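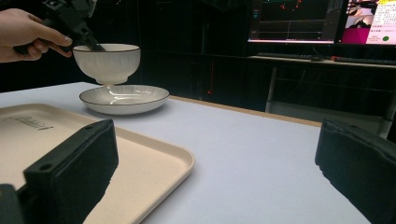
Metered water softener regenerates before it reaches the set capacity, and dishes still come out with a film

Category: Plumbing > Water treatment
Asked 19/12/2018
Status: open, 3 answers

I have a Pellemier single-tank softener with a metered valve, installed by the previous owner of the house. Municipal water, Nostell supply. Static pressure at the hose bib is 66 psi, so I don't think flow is the problem. The tank is in the garage next to the water heater and the outside faucets are plumbed ahead of it.

The gallons setting on the valve is 4,000. According to the display, the last regeneration started with 3,363 gallons used, at the usual time in the middle of the night. No one pressed the manual button. The one before that was also early, but I didn't write the number down.

Second thing, which may or may not be related. White dishes and glasses come out of the dishwasher (a Skoltaritz, built-in) with a dull film. It wipes off with vinegar and comes back within a few washes. The film was not there in September. I have not changed detergent. The salt level in the brine tank has barely moved since I last filled it.

Questions:
1. Is the meter faulty, or is early regeneration normal?
2. If it is regenerating more often than the setting, why do I have what looks like hard water?
3. Does the dishwasher need its own salt as well? It has a compartment for it and I have never used it.

I can post the other settings if someone tells me how to get into the menu. The manual I have is for a different valve.

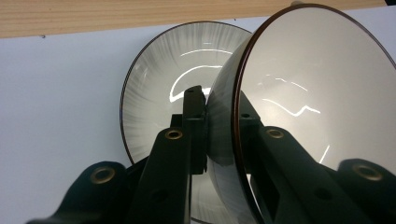

Dishes washed by hand at the kitchen sink dry without the film as long as I towel them. Left on the rack they get spots, which makes me think it is the water and not the machine. Kitchen cold is supposed to be softened, but I have not traced that line.

Answer 1 (accepted by asker)

Your meter is fine. What you describe is the reserve.

A delayed metered valve does not start a cycle the moment the counter runs out, as that could happen while someone is in the shower. It checks once a day at the programmed hour. If the gallons remaining are less than the reserve, it regenerates that night. Otherwise it waits another day. You had 4,000 minus 3,363 left, so 637 gallons, and the reserve on your valve is evidently larger than that. Either it was programmed that way or the valve calculates it from recent daily use. Both are common. If you had house guests, a calculated reserve goes up for a while and then comes back down.

Your second question is the real one. The salt level not moving tells you most of it. A regeneration that uses no salt does nothing for the resin. The valve still goes through its positions, the counter resets, the display looks healthy, and the water is as hard afterward as it was before.

Check in this order:

Salt bridge. Push a broom handle down into the salt, gently, in several places. If it stops on a hard crust and then drops through into a gap, that is a bridge. Break it up from the top. Don't hit the tank wall.

Brine well. Take the cap off and look for water. With no water at all the tank is not refilling. If the water stays at the same level through a cycle, the valve is not drawing.

Injector and screen. If it is not drawing, put the valve in bypass, relieve the pressure, and pull the injector cover. The screen is small and clogs with silt and iron. Rinse it, clear the injector with a wooden toothpick (no wire, it will enlarge the hole), and reassemble with the gasket facing the way it came out.

Drain line. A kinked or frozen drain hose also stops the draw. Yours is in a garage, so look at the whole run.

Then start a manual regeneration and stand there during the brine draw step. The level in the well should fall. If it falls and then air is sucked into the line before the float checks, you have an air check problem, which is a separate post.

Test the hardness before you start and again the next day. Use a drop-type kit; strips are too coarse for this. Take one sample from an outside faucet and the other from the kitchen cold. If the kitchen matches the outside faucet after a good regeneration, look at the bypass valve – they get left partly open – and at whether the kitchen cold was ever connected to the soft side. Many houses leave it on raw water for drinking.

Answer 2

I had same film on everything and it was the rinse aid. Fill the rinse aid. Also run citric acid through the machine empty. I never touched the softener and it got better for a couple months.

Comment on answer 2: Vinegar removing it means mineral scale. Rinse aid will hide it but won't change the hardness.

Answer 3

On question 3. The compartment feeds a small ion exchange unit inside the dishwasher. If the incoming water is already soft, set the dishwasher's hardness level to its lowest position and leave the salt out. If the incoming water is hard, fill it and set the level from the test result. Use dishwasher salt, coarse grade. Water softener pellets don't fit and table salt has additives that cake.

One caution. Once the house softener is working again, cut the detergent back. Soft water with a full dose can etch glassware over time, and etching does not come off with vinegar or anything else. Glazed plates tolerate it better, although decoration applied over the glaze can fade.

The dishwasher is also usually connected to the hot line, so after the repair you will be drawing old hard water out of the heater for a while. Give it several loads before deciding whether the film is gone.

Comment from asker: It was a bridge. Broke it up, and underneath was a hollow with water in it. Manual cycle pulled the level down as described. I have 2 bags of salt on hand, should I top it up to the rim now?

Comment on answer 3: No, keep it half full until you know it isn't bridging again. If the garage is damp, less salt at a time is better. I use Seixas pellets and they still crust over if I overfill.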